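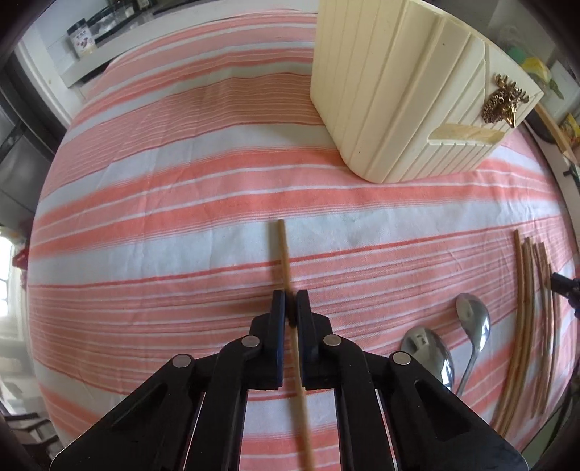 Software person wanted for manipulation work at Plusska (perception and planning), Jolldale

We are looking for someone to join the small software group at Plusska, and we'd be very glad to hear from you even if your path to this sort of work has been a bit crooked. A few of ours have been too!

The job sits between perception and planning. Our group writes the code that takes demonstrations of ordinary household tasks and turns them into something a controller can learn from, and lately we've been spending most of our time on thin, awkward things: chopsticks, skewers, knitting needles, the handles of teaspoons. They look easy on paper (we thought so too, back in August) and then the pose estimate flips end for end, or the planner picks an approach that would be lovely if the neighbouring chopstick weren't there.

Your days would be spent on:

- the pose tracker for slender objects, including what it does over patterned cloth and near shiny cutlery
- grasp width estimates from wrist-level views, with all the lens distortion that comes with them
- Goria, our in-house tool for trimming, labelling and replaying demonstrations. It currently holds 548 of them for the table-setting task and it is slower to search than any of us would like
- a fair bit of reading other people's logs, and being kind about it

You'll need solid Python and enough C++ to change a control loop without fear. Some experience with camera calibration would help a great deal. We don't mind whether you learned it at a university, in a factory or on your own kitchen bench, so long as you can show us something you built and tell us where it still goes wrong.

The position is 35 hours a week, with 25 days of paid leave, and we're happy to talk about a shorter week if that suits your family or your studies. Most people come in to the Jolldale workshop three days out of five. There is no on-call roster. We do cook lunch together fairly often, and you're welcome to join in or to eat at your desk in peace.

To apply, send a short letter and a link to some code to the Plusska office, with "Slender objects" in the subject line. One page is plenty. If you need any adjustments for an interview, tell us early and we'll organise them.

Posted 24 December 2022

Recent openings
Calibration technician, Jolldale workshop
Front-end developer for Goria (part time)
Motion planning intern, joint placement with Geerts
Test and release engineer, Geerts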